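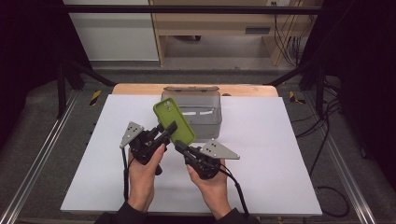 **reedwarbler25:** Moth trap went out at Lowther in November and we got 408 — best night ever! Mostly December moths, a few feathered thorns.

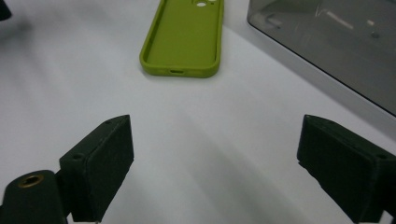

tromell_moths: Lovely total, but I'd want the feathered thorns checked. They're easy to muddle when worn.

**reedwarbler25:** Fair point, will recheck tonight!

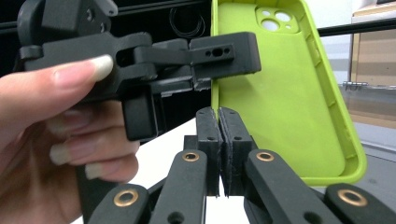 *Close-up, one hand*

**hasa_fen:** Dromberg had 571 with two lamps, so I wouldn't call 408 low for one.

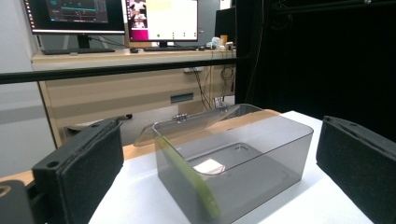

**hasa_fen:** And ours was a warmer night, too. I'd still leave the lamp off after midnight and let them feed.

**tromell_moths:** Disagree, you'd miss the late fliers.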